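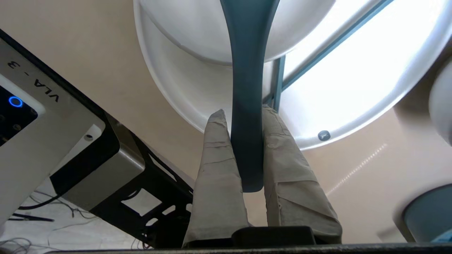
Teal handle, white rim behind it.

From: Severyn Harasym
To: Tavura stage crew list
Subject: Re: Act two cue stack and the fly bar

Taras Yatsenko wrote:
> The revised stack for the Ulodcombe run still has cue 24 firing
> the snow drop before the ballroom cloth is out. Is that the
> Olcombe file? Also, who is calling the dinner scene?

Yes, it is the Olcombe file. The house there flew the cloth by hand, so the snow was placed early. At Ulodcombe the bar is motorized and needs the full travel time. I have moved the snow to a follow-on with a 20 second wait and saved the show file again. Please delete the old copy from the desk.

Inna Antoniuk is calling the dinner scene. The bar load with the new cloth is 494 pounds, and nothing else gets hung on it.

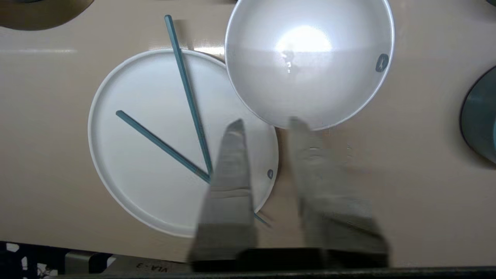
Prop settings for the dinner scene need to be fixed before the tech run. The table is struck in a blackout, so everything on it must lift in one go. Zlata's draft has each place set as a white plate with a bowl close behind it and teal chopsticks laid across the plate — they read well against white, but loose sticks will roll. Tack them down with wax.

Channel 40 is still unpatched.

Severyn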